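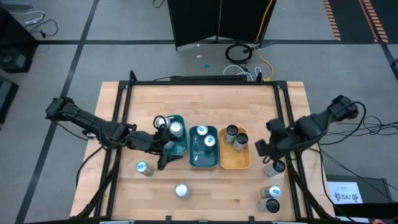
In October I went with my neighbours to the open day in Laxdal, where the old wool mill on the river has been made into workshops for small firms. We took the bus from Gimgate, which needs almost 100 minutes because it stops in every village. I had wished to see the mill for a long time, as my grandmother was a weaver and I grew up with the noise of a loom in the next room.

The entrance is on the river side, and one must first go down and then up again. On the ground floor they have kept the water wheel and a carding machine, and a panel tells that 194 people worked here in the best years. The guide spoke quickly, but she was patient with my questions. I asked why the windows face only north, and she explained that the wool sorters wanted an even light for judging the colour.

The workshops are on the two upper floors. Irketti is a firm that dyes yarn with plants, mostly birch leaves and madder, and I bought two skeins in a brown-red which is hard to find in shops. Each skein has a small label with the number of the dye bath. Mine says 1,054, and I was told that no bath can be repeated exactly, so one should buy enough for the whole jumper. I did not, and now it will be a waistcoat.

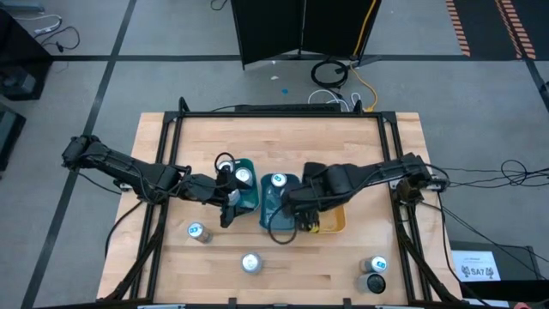
Wooden worktable with three plastic containers, mill open day, Laxdal

At noon there was soup in the old boiler house, lentil or fish, with good dark bread. The queue was long and there were too few benches, so we ate standing by the wall. Afterwards we heard a short talk about Prarnidum, the weavers' settlement on the hill behind the mill. The houses were built in pairs with one shared oven, and some of the ovens are still used before Christmas.

The path to the settlement is steep and was slippery from leaves, so I would advise proper shoes. The last bus back leaves at ten past five from the bridge, and the stop at the mill gate is not served in the afternoon.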